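4.2 Placing the Grikeck room humidity sensor

1. Choose a place on an inside wall or on a table, away from window and radiator. The distance to the radiator must be 83 cm or more.

2. Remove the battery strip and close the cover until it clicks.

3. Press the SET key for 9 seconds. The lamp becomes green.

Note: If the lamp stays red, the sensor did not find the Prerneo base unit. Bring it nearer and repeat step 3.

Caution: Do not clean the sensor with alcohol.

4. Leave the sensor in its place for 20 minutes before you read the first value. A light wood tabletop is suitable. 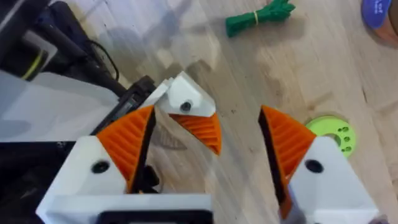 5. Write the value on the card at the end of this manual.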